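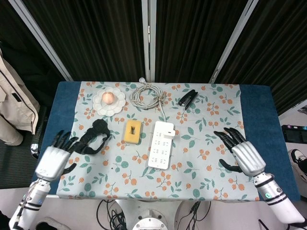
Does it shrink, a reader wanted to know under my curtain post, as hers from the same shop came out of the first wash too short for the table.

Well, mine did a bit! I've had the Londale berry tablecloth since February and it's been through the machine six times now. I bought the 270 cm one, which was £42 in the Jedthorpe shop (a lot for a cloth, I know), and it lost a couple of fingers' width on the first wash and then stopped. Go a size up if you're fussy about the drop. 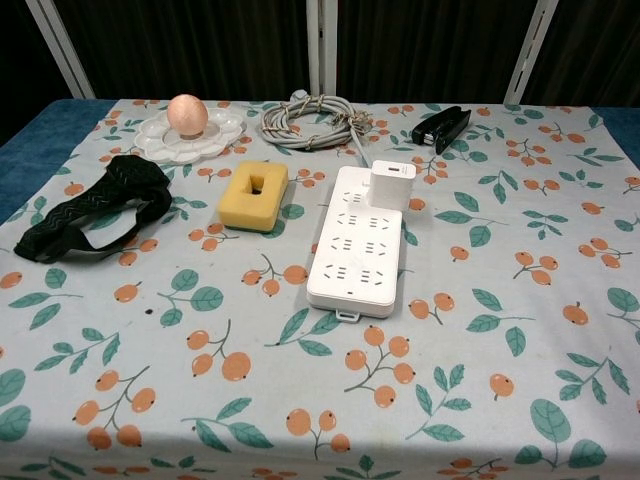 The berry print, with a deep blue cloth underneath.

I do like a plain cloth under a patterned one. It stops the top one sliding about and saves the table from hot mugs – mostly. The print hasn't faded that I can tell, and tea comes out if you get to it the same day. Beetroot doesn't. Ask me how I know.

Ironing is the bad bit. It creases if you so much as look at it, and folding it away in a drawer is hopeless, so mine lives over the banister. My old Villalobos one never needed an iron, but it was ugly and it smelt odd when the sun was on it.

I'd give it 4 out of 5. They do napkins to match too, though I thought those were a bit thin for the money.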